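I moved to Tandholm in October with two suitcases and one strong wish: to sleep. In my old apartment I had a tram line below my window, and for nine years I told everybody that I did not hear it anymore. This was not true. I heard it in my teeth.

So when I found a small house for rent at the end of a road, I believed my problem was finished. The first night was so quiet that I could hear my own eyelashes on the pillow. I was awake until 4 in the morning. The second night was the same, and the third a little worse, and by the end of the week I was putting salt in my coffee.

I want to write down what I tried after that, because a few readers asked me in the spring and I gave short answers which were not very useful. I am not a doctor. I translate manuals for garden equipment. Please read this as one person's notes.

## The tea and the machine

My first idea was tea, as it is for everyone. The shop on the square sells a mixture called Mandagi, with lemon balm and something that tastes like the inside of an old drawer. I drank a big cup every evening at ten. It made me calm, and then it made me get up twice in the night, and the floor in this house is cold. Now I drink a small cup at eight, and I only fill it half. I still don't know if it helps me to sleep, but I have started to like the drawer taste.

Then I bought a sound machine, a Plidaso. It has rain, ocean, wind and one sound named "evening train," which I found a bit rude. The rain is good for twenty minutes. After this I began to notice where the recording starts again: there is one heavy drop, a pause, two lighter drops, and then I was lying there and waiting for the heavy drop. I gave the machine to my sister. She loves it and says she never noticed any drop.

## Counting hours is bad for me

For some weeks I kept a sleep diary. Every morning I wrote the time I went to bed, the time I believed I fell asleep, and a grade. The trouble is the second number. To know when you fall asleep, you must look at the clock, and to look at the clock, you must be awake. I became very exact and very tired.

I also walked in the evenings. I had read that one should be active, so I made a rule for myself: 2,000 steps after dinner, out to the Grultero bakery and back, also in bad weather. This one I kept. I can't prove that it was the walking, but on the evenings when I skip it my legs feel like they are still waiting for something. In November the road is completely dark and I carry a lamp. The bakery is closed at that hour, of course, but you can smell that they have begun the dough for the morning, and it is the nicest part of my day.

## What changed for me

The thing which helped most was boring and it took four weeks. I stopped going to bed early to "catch" the sleep. I had been lying down at half past nine like a child before a holiday, and then I was angry at midnight. Now I stay up until I am really sleepy, even if it is late, and I get up at the same hour in the morning. The first week of this was terrible and I made two mistakes in a text about hedge trimmers. In the second week I fell asleep with my book on my face.

I also made a rule that the bedroom is for sleeping. No work, no bills, no long phone calls with my mother about the neighbor's fence. If I am awake for a long time, I get up, sit in the kitchen with a weak light, and read something that has no story. The manuals are excellent for this.
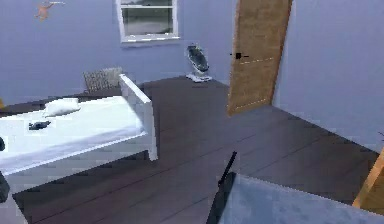

One reader wrote to me that the getting up was the hardest part for her, and that she solved it with a thick robe and wool socks which she leaves on a chair in the hall, so there is no discussion with herself in the cold. I have done the same since her letter and I can recommend it. She also asked if I take naps. I did, on the sofa, with the excuse that I was only resting my eyes – and those were exactly the days when the night went badly. Now I go outside for ten minutes instead, and I complain a little on the way.

I still have bad nights. Last month I had three together, before a deadline, and the old fear came back very quickly, the feeling that I have lost the skill forever. I did not start a new diary and I did not buy another machine. I walked to the bakery, drank my half cup, and on the fourth night it was better.

If you have a tea that does not taste like furniture, please write me the name. My email is in the same place as always, and I answer slowly but I answer. Next time I want to write about the garden, where I have managed to grow one very small pumpkin.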